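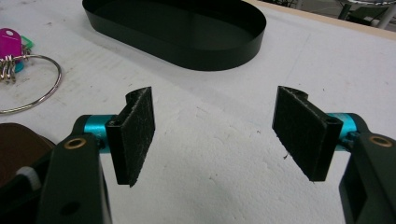 White tabletop, faint gray scuffs.

Do You Need the Castard Fuel Additive?

Three of you have asked me this month whether the Castard bottle on the parts store counter does anything. I bought two and ran them through my own wagon, which has 138 thousand miles on it and a lazy idle on cold mornings.

The label promises cleaner injectors, smoother running and better mileage from the first tank. It does not say how much better, or compared to what. My mileage before the first bottle was 34 on my usual highway run. After the second bottle it was 34. The idle is still lazy.

Telma Ledesma swears her pickup pulls harder since she started using it. She also changed her plugs and air filter the same weekend, and I know which of those I'd thank. Krum Kelmendi says the stuff needs several tanks to work, and maybe so, but then the label shouldn't say first tank.

I'm not claiming every cleaner is colored water. If your injectors are badly gummed up, a strong detergent might help some, and Ctibor Kolář at Woldale has seen a few engines come around after a proper cleaning on the bench. He charges for that, so weigh his opinion accordingly. He did tell me to check for a vacuum leak before I bought anything else in a bottle, and I found a split hose behind the intake that I should have looked for in March.

The new hose goes on Saturday. If the idle settles down I'll say so in the next issue, and if Castard wants to send me their test numbers, I'll print those too.

Thu Hồ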